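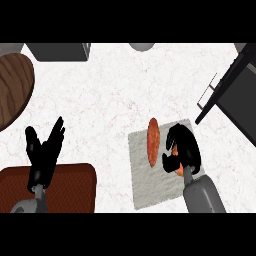

Section 4. Opening the Overflow Shelter for the Night

This section applies to the shift lead and intake staff at the Coste Street overflow shelter, operated by Flemis Housing Services for the City of Cliltstead. It covers the period from activation to lights out. Daytime operations are covered in Section 6. Winter activation rules apply from November until the season is closed by written notice.

Revised Sat 8 February. Discard earlier printed copies.

4.1 Before you begin

You will need the following:

Shift binder, including blank intake cards and the incident log
Building keys (front, kitchen, supply room)
Tablet with the Drisora check-in program installed
Shelter phone and charger
Bed chart for the night

Note: The supply room key does not open the medicine locker. The locker key is signed out separately by the shift lead and must stay with that person until handover.

4.2 Confirming activation

1. Check the shelter phone for the activation message from the city's duty desk. The message gives the opening time and the number of beds authorized.
2. Reply with your name and the word CONFIRMED.
3. If no message has arrived by 4:00 p.m., call the duty desk at the number inside the front cover of the binder.
4. Write the authorized number of beds at the top of the bed chart.

Caution: Do not open on the basis of a weather forecast or a call from a member of the public. The building is insured for overnight use only when activation has been confirmed.

4.3 Preparing the building

1. Unlock the front entrance and turn off the alarm.
2. Walk the full length of both exit routes. Each exit door must open from the inside without a key.
3. Set the sleeping area thermostat to 68 degrees.
4. Set up cots according to the bed chart. Leave the marked aisles clear.
5. Place one blanket, one sheet and one towel on each cot.
6. Reserve the 2 cots nearest the staff desk for guests who use a wheelchair or walker, or who may need help during the night.
7. Test the carbon monoxide alarm in the kitchen and initial the test sheet.

Note: Storage bins hold some 17 blankets each. If fewer than one full bin remains after set-up, leave a supply request in the binder before the end of your shift.

4.4 Starting the check-in program

1. Turn on the tablet and connect to the staff network.
2. Open Drisora and enter your staff number.
3. Select Coste Street, then New Night.
4. Enter the authorized number of beds from the bed chart.
5. Press Open List. The screen shows the number of beds available.

If the program does not load, restart the tablet once. If it still does not load, use paper intake cards for the whole night. Do not switch between paper and tablet during a shift. Paper cards are entered the next morning by the day office.

4.5 Admitting guests

1. Open the doors at the time stated in the activation message. At least 2 staff members must be at the entrance.
2. Greet each guest and ask what name they would like to use.
3. Ask whether the guest has stayed at the shelter this season. If so, search for the existing record before creating a new one.
4. Read the house rules aloud, or hand over the printed sheet if the guest prefers.
5. Assign a cot and enter its number.
6. Offer a storage tag for bags. One half of the tag goes on the bag and the other stays with the guest.

Identification is not required. Do not refuse a bed to a person who cannot show it, and do not copy or photograph any document a guest offers.

Caution: Information given at intake is confidential. If a caller or visitor asks whether a person is staying at the shelter, state that this information cannot be given and offer to take a message. Refer requests from law enforcement to the shift lead.

4.6 When all beds are filled

1. Press Close List in Drisora.
2. Call the duty desk and report that the site is full.
3. Ask for the nearest site with open beds and request transportation.
4. Invite people who are waiting to remain in the front hall until the vehicle arrives. Hot drinks may be served there.

Note: The front hall may not be used for sleeping. Maximum occupancy for the hall is posted beside the entrance.

4.7 Lights out

1. Announce lights out fifteen minutes in advance.
2. Lock the kitchen and the supply room. Exit doors remain usable from the inside at all times.
3. Compare the number of occupied cots with the Drisora list. Record any difference in the incident log.
4. Begin hourly walks of the sleeping area and initial the sheet after each one.

For the overnight schedule and morning handover, go to Section 5.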